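Books & Reading > Out and About > Fairs and Festivals > Estow Spring Book Fair

Two days at the Estow book fair

I've been meaning to go to Estow for years. My sister went the spring her second was born and came home with a tote bag she still uses and a signed paperback she has never let me borrow, so when April rolled up and I had a free weekend I finally booked the motel, filled the tank and went. I took one suitcase with hardly anything in it, which should tell you how I expected this to go.

Estow is a river town with one long main street, and the fair takes over the old feed exchange at the bottom of it, plus the library across the way. Doors were at ten. I got there at twenty past nine thinking I was being clever and the line was already back to the bank! Everybody in it was reading. I stood behind a woman who was racing through the last chapter of a fat mystery, and she shut it just as we got to the ticket table and said "well, it was the brother" to the whole line. I've got that one on my shelf at home. Or had, I guess I can give it away now.

A day ticket was $25 and that gets you into everything except the Saturday supper, which I didn't do. They give you a paper wristband and a folded program printed in a pale green ink that I could only read by the window. If you go next year, take your good glasses.

The main hall

I started with the small presses because they were closest to the coffee. The one I'd come for was Rebane, who do mostly translated fiction, skinny novels with those plain covers, and I own more of them than I'd like my husband to know. They had a whole wall. The man on the table asked me what I'd read last and loved, and then he asked what I'd read last and hated, and he was much more interested in the second answer. (It was a book everyone else adored. I'm not naming it here, I've had enough emails.) He handed me a short novel about two women who run a ferry and said if I didn't like the first page I should put it back. I read it standing up with people squeezing past me on both sides, and I bought it, and then two more.

I liked how mixed the place was. Romance was right next to the poetry people, and the romance tables had brought candy, so the poets were doing great business off the overflow. There was a man selling nothing but westerns from apple crates. A high school had a stall of stapled story collections the kids had written, and I bought one for the title alone, which was The Day My Uncle Was Mayor. The uncle story is the second one in. It's really good! It stops right when the goat gets into the council chamber and I'd read a whole book of it.

The used section is in the back and it's a free-for-all. You need elbows. I found an old library edition of a sea novel my dad used to read aloud to us, the exact same blue binding, and I had a little moment there next to the cookbooks and had to pretend I was looking for my phone.

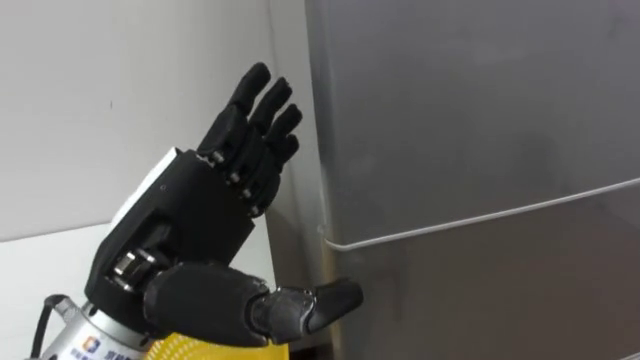
The Benoît Gaillard talk

Benoît Gaillard was the big draw, and his session was across the road in the library reading room at two. If you haven't come across him, he wrote Vasia, the one about the retired schoolteacher who answers a stranger's letter and keeps on answering it for most of her life. I read it on a bus trip and missed my stop. His new one is Solloveo, and it's set in a made-up lake town where the same summer seems to keep going wrong in different ways. I had it with me, half finished, and spent the first ten minutes of the talk scared he'd give away the end.

He didn't. He was funnier than I expected from the books, and quite a bit shyer. He read from page 72, the dinner where the two brothers argue over who broke the boat, and he did the grandmother's voice so dry that the back row lost it completely. Then he stopped in the middle of a sentence, took off his glasses and told us he'd change that paragraph if he could. He'd cut the last line of it. I looked it up afterward and I think he's wrong, I love that line, but it's his boat.

Someone asked how long Vasia took him and he said seven years, and that the first version was told by the stranger and ran to 2,932 letters and notes, all dated, which he kept in shoeboxes. You could hear the room sort of sag. His editor made him pick a side, and he picked the schoolteacher, and he said he missed the stranger for a long time afterward. There's a bit near the end where she finds the unopened envelope, and knowing there was once a whole other book on the far side of it made me want to start over from page one.

The question time went how question time goes. One gentleman had a comment that was more of a memoir. But a girl who looked like she was in middle school asked whether he ever gets bored of his own characters, and he thought for a good while and said yes, the brothers, every day after lunch. She wrote it down.

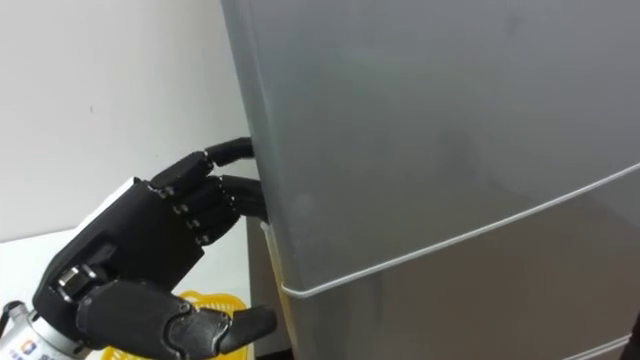 I got in the signing line and it was slow, because he talks to everyone, and I didn't mind a bit. The couple in front of me had driven in from two states over and had brought a first printing wrapped in a dish towel. When I got up there I had a nice sensible question all ready about the letters and what came out of my mouth was "I missed my bus stop." He asked me which chapter. I told him, the wedding one, and he wrote "sorry about the bus" in my copy of Solloveo, with a tiny drawing of what I'm pretty sure is a bus. It could be a loaf of bread.

The first-page contest

Sunday morning was quieter and I'd recommend it over Saturday if you can only do one. The book I was most nosy about was the contest anthology. People send in the first page of a novel, just the page, nothing after it, and the fair prints the best of them in a booklet. This year they had 1,519 entries. The finalists got read out from the little stage with the names hidden, and then we all voted by dropping a slip in a bucket.

I voted for one that opened with a man trying to return a wedding cake. It came third! The winner was about a lighthouse, very pretty, lots of weather. I heard the woman next to me mutter that it's always a lighthouse, and she's been coming longer than I have, so I'll take her word for it. The writer turned out to be a dental hygienist from one town over who hadn't told anyone she'd entered, and her kids were yelling from the floor, and by then I'd completely forgiven the weather.

Eating, parking and so on

Park up by the ballfield and walk down. The lot behind the library fills right away and the one by the river is soft on one side. Lunch is a chili truck and a lady with hand pies, and the pies go first, so get one when you arrive and carry it around in your bag like I did on the second day. There's seating inside along the north wall of the hall, but it's hard benches. The library lets you sit in the children's corner if the kids aren't using it, and I spent a very happy hour on a beanbag with my ferry women.

Most tables take cards now. The westerns man doesn't. He also won't haggle, I tried.

What I brought home

Three from Rebane, the sea novel, the school stories, the contest booklet, a signed Solloveo, a second copy of Vasia to lend out so that mine can stay home, and a western, full price. The suitcase shut but I had to kneel on it. I finished Solloveo at the motel on Saturday night with the heater clanking, and I won't say anything about the end except that I went straight back to the boat dinner and read it again.

I'll do a proper review of the ferry book once my sister's done with it. She took it off my kitchen table before I'd even unpacked, and she still won't lend me that paperback.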